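Burnance Student Projects
Furniture and Floor in Room Aryee: Do the Claims Hold Up?

Ekrem Ağca
Interior Planning, second-year project report
Submitted 3 Dec 2021

1. Background

The Aryee room was refitted in January. It got a new carpet from Hendinance and wooden tables from the Iltero range, and the tables were set up in a U with the open end toward the door. The department's handout on the refit makes three claims. The carpet "conceals everyday wear." The tables "reconfigure in moments." The layout "encourages shared work at the center."

I was asked to write up the refit as a success story. I asked if I could check the claims first, and my supervisor agreed as long as I kept it to one term. What follows covers 8 weeks of visits, a tape measure, the paper booking sheets and a short questionnaire. It doesn't cover lighting, sound or heating, and anyone who hoped for those will be disappointed.

I should say where I stood at the start. I thought the tables were probably fine and the carpet was probably oversold. I changed my mind on part of that, and I have tried to show where.

2. The carpet

The carpet is gray with fine stripes that vary in shade. Up close it's a busier surface than the handout makes it sound. From the doorway the streaks blur and the floor reads as one flat mid-gray. When you crouch down, or look at it from table height, you get light and dark lines next to each other, and that is the whole basis of the claim about wear.

Does it work? My answer is "on some things." I borrowed a spare piece of the same carpet from the storeroom and put small amounts of ordinary dirt on it: pencil shavings, dry soil, coffee, white thread, and crumbs from a cracker. Then I asked classmates to look down at it from standing height and tell me what they noticed. The pencil shavings and soil went mostly unseen. The coffee was seen when it dried into a ring but missed when I had smeared it along the stripes. The crumbs and thread were spotted right away by almost everyone.

So the pattern hides dark, dull dirt that lies in the direction of the lines. It does very little for anything pale or round. I would also question whether concealing dirt is something to be pleased about. If people can't see soil they don't vacuum it, and grit left in the pile grinds at the fiber. The Hendinance leaflet calls the carpet "low maintenance," and as far as I can tell this means only that it looks like it needs less maintenance. They are different things and I would expect the leaflet to know it.

There is one practical point in favor of the stripes that I haven't seen in any of the sales material. They give you a line to work from. When I was checking whether tables were square to the room, I could follow a stripe by eye and see a crooked table leg much faster than on the plain carpet next door. Anyone laying out furniture would find that useful. 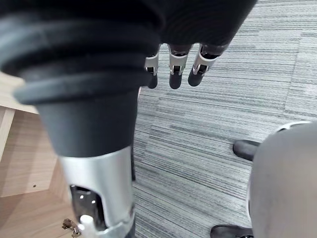
3. The tables and the U

3.1 What was measured

I measured the open floor between the two side runs of tables, once near the closed end of the U and once near the mouth. On my first visit the closed end was 2769 mm across and the mouth was 2731 mm. In other words the U pinches in slightly toward the door. It's a small difference and I don't think anyone would feel it walking in. It matters a little because the plan on the wall draws the sides as perfectly parallel, and because the gap at the corner joint gets wider as the sides drift.

I had planned to measure every week and plot the drift. That plan fell apart in week three, when a class pushed everything to the walls and put it back by eye. After that I was measuring how well one group of people had guessed. I kept the later numbers in my notebook but I don't use them here, and I'd be suspicious of any report that did.

3.2 The corners

The corners are the weak spot of the arrangement. Two wooden panels meet at an angle, and whatever you do there is a seam. Pens roll into it. Paper laid across it gets a ridge when you write on it. Several people told me they avoid the corner seats for exactly this reason, which takes away some of the seating the U was supposed to add.

The metal hardware at the edge is a bigger question for me. It is small, gray, and screwed on. The handout talks about the tables as if moving them were a matter of lifting and clicking, but it has no instructions for this hardware at all, and I found no label on it. I asked in the office whether it was supposed to be released before a table was moved. The person I asked thought so. The person at the next desk thought it stayed as it was. I have left it out of my timing test below and moved only the table that could be shifted without touching any hardware.

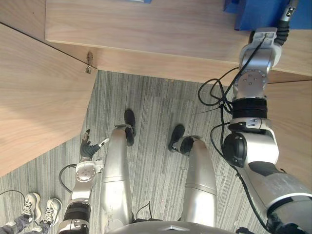
It took two of us just over four minutes to carry that one table out of the U, turn it and set it down again without scuffing the wood. We were careful, and a class in a hurry would be quicker and rougher. But "in moments" is a stretch for one table, and a full change of layout means moving all of them. Carpet makes this worse. The legs don't slide on it the way they would on a hard floor, so you have to lift, and lifting takes a second person.

I had expected the tables to come out ahead of the carpet. They didn't. The wood itself seems good, the grain is pleasant to look at, and nobody who answered my questionnaire complained about the height or the surface. The trouble is all in how the tables meet and how they move, and those are the two things the refit was sold on.

3.3 The middle

The claim I was most doubtful about was the last one, that the layout encourages shared work at the center. My guess was that an open patch of floor would turn into a place to drop bags.

The booking sheets list 167 sessions for the term so far. They have a column for the purpose of the booking, and people fill it in with very different levels of effort. "Meeting" appears over and over. "Stuff" appears more than once. Still, where the purpose is clear, a good share of the bookings are for activities that need floor space, such as laying out large drawings, fitting patterns, or trying out full-size equipment. These groups chose a room with a clear middle on purpose, and the ones I talked to said they would book it again.

I don't think this proves the handout right. "Encourages" is a strong word. The layout allows shared work at the center, and people who already wanted to do that kind of work found the room. Those who came for a meeting sat along the sides and faced each other across the gap, and some of them told me it felt too far to talk comfortably. One group said they had ended up all on one side, in a row, like passengers on a bus.

Bags do get dropped in the middle too -- I saw it on most of my visits. Small things left on the tabletops are less of a nuisance, since you can see them against the wood.

4. Questionnaire

I put the sheets in a folder by the door and got fewer back than I wanted. I'm not going to turn them into percentages. The answers that repeated were these:

The carpet is quiet and comfortable to kneel on.
The corner seats are the worst seats.
People don't know whether they're allowed to move the tables.
The room looks tidy even when it isn't.

The third point seems the most important to me. A layout that is meant to be changed, in a room where people aren't sure they may change it, is going to stay as it is. That would be cheap to fix with a sign.

The last point came from somebody who clearly meant it as a compliment to the carpet. See section 2.

5. Limits of this work

One term, one room, one person with a tape measure. I had an opinion before I began and my classmates knew it, so the people in the carpet test may have been trying to please me. I also tested a spare piece of carpet that had never been walked on, and a worn one may behave differently. I didn't weigh the tables. I meant to, but the scale in the workshop was out for repair until after the deadline.

6. Recommendations

Drop "conceals everyday wear" from the handout and vacuum on a fixed schedule, whatever the floor looks like.

Put up a sign that says the tables may be moved, with a drawing of the two or three layouts that fit. If the metal hardware has to be released first, the sign needs to say how. Somebody should ask Iltero.

Mark the position of the side tables along a carpet stripe with small tabs, so the U can be put back square.

Leave the middle open. I came in ready to argue for a center table and I no longer think it's a good idea -- the groups that need the floor have few other places to go, and the ones who want to sit close together can use the room next door.

Try the U with the corner seats taken out for a few weeks and see whether anyone misses them.

The tape measurements, the booking sheet copies and the returned questionnaires are in the blue binder in the project office. Please sign it out if you take it.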